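The Feltholm Commons and the Question of Who May Inherit a Share

November 12, 2023

The dispute over the Feltholm grazing commons has now reached the Valcombe district court, and it is likely to remain there through the winter. I have followed it since the first petition was filed, and several readers have asked me to set out the issues in one place. I write as a private person with some training in property law. I hold no share in the commons and have no relative who does.

The facts are not seriously contested. The commons is divided into 500 shares, each of which carries the right to graze a fixed number of animals and to vote at the annual meeting. Under the bylaws of the Feltholm Association, a share passes on death to the eldest son. Where there is no son it passes to the nearest male relative living within the parish, and where there is no such relative it reverts to the Association. A daughter may not hold a share in her own name. A widow may use her late husband's share until she remarries or dies, but she may not vote it.

Nuria Sisay is the only child of a shareholder who died two years ago. She had managed his herd for most of her adult life. On his death the share was assigned to a second cousin, Tekle Tamiru, who by all accounts did not ask for it and keeps no cattle. Ms. Sisay petitioned the court to set the assignment aside on the ground that the bylaw violates the guarantee of equal treatment under the law. Mr. Tamiru has filed a short statement saying that he will abide by whatever the court decides.

The Association's position deserves a fair hearing, and it has not always received one in the press. Its counsel, Yabsira Admasu, does not argue that women are less able to manage land. The argument is that the Association is a private body older than the district itself, that its members have a constitutional right to associate on terms of their own choosing, and that the rule of male descent is bound up with the religious life of the parish. The shareholders walk the boundary together each spring, father and son, and the blessing of the herds is tied to that procession. Change the line of descent, the argument goes, and one changes the rite.

I find the first part of this stronger than the second. Freedom of association means very little if it protects only those groups whose rules the majority already likes. A choir may admit only basses. A prayer society may admit only those who pray. Courts have been right to keep a respectful distance from such choices, and I would be uneasy with any ruling that invited judges to rewrite the bylaws of every club in Valcombe.

The commons, however, is a peculiar sort of club. It controls the only upland grazing in the valley. It levies fees, fines trespassers, and closes roads during the drive. Under the Degefa settlement, the district transferred to it the upkeep of the lower spring and the right to charge for the water. A body that exercises powers of this kind has taken on some of the duties that go with them. Ms. Sisay's attorney, Hawi Workneh, put the point plainly in her opening brief: a household that cannot hold a share has no vote on the price of its own water.
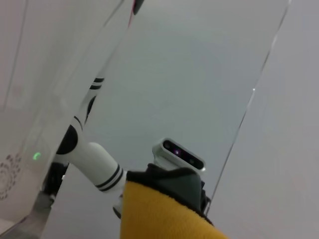
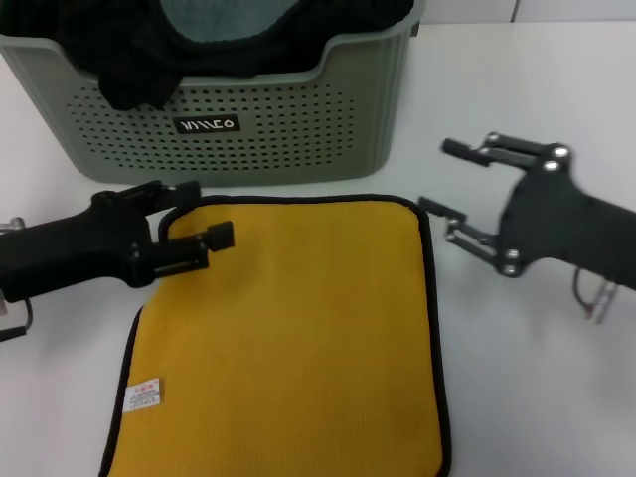
A mirror panel (first) and a laundry basket with a mustard-yellow towel in front of it (second).

The religious argument calls for more care. I am not persuaded by those who dismiss it as a cover for keeping property in certain families, although I do not doubt that property is on some people's minds. The procession is real, and for many shareholders it is the most solemn day of the year. A court is poorly placed to tell them what their rite requires. But nothing in the petition asks it to do so. Ms. Sisay seeks the share, the grazing, and the vote. She has not asked to carry the staff or to stand with the elders at the blessing, and her filings say in terms that she regards those matters as belonging to the parish.

Can the two be separated? The Association says that they cannot, and cites its own unbroken practice. The record is less tidy than that. Minutes from the Dusurov period, when many of the men were away, show women paying fees and answering the roll at the annual meeting. The Association describes this as an emergency measure. Perhaps it was, but the procession took place in those years as well — the minutes record the weather — and the parish does not seem to have considered it void.

There was an opportunity to settle the matter without a judge. Last November the members voted on an amendment that would have allowed daughters to inherit where there was no son. It received 397 votes. I had expected that figure to be sufficient, and so had most people I spoke with. The bylaws, however, require that an amendment on descent be approved by every one of the 5 hamlet wards voting separately, and 2 of them declined. The amendment failed. It is difficult to say, after such a vote, that the rule expresses the settled conviction of the membership. It is equally difficult to say that the procedure was improper, as it was followed to the letter.

Shaohua Ye, who taught me the law of servitudes and has corrected my views on it many times since, wrote to suggest that the court could rule narrowly. It could hold that the grazing right and the water vote are civil interests which must pass without regard to sex, and leave the ceremonial offices untouched. I think this is the better course. It would leave some shareholders dissatisfied, and it would require the Association to keep two registers where it has kept one. Those are inconveniences that the Association's own bookkeeping can surely bear.

What I would not welcome is a ruling on standing alone. The Association has argued that Ms. Sisay, never having been a member, has no right to complain of the rules of membership. If that is accepted, no daughter could ever bring the question, and no son would have reason to.

Oral argument resumes later this month. The courtroom in Valcombe is small, and those who wish to attend should apply to the clerk in writing. I intend to be present and will post my notes afterward. Comments on this entry are open, and I ask that they be kept to the legal questions and that the families involved be left out of them.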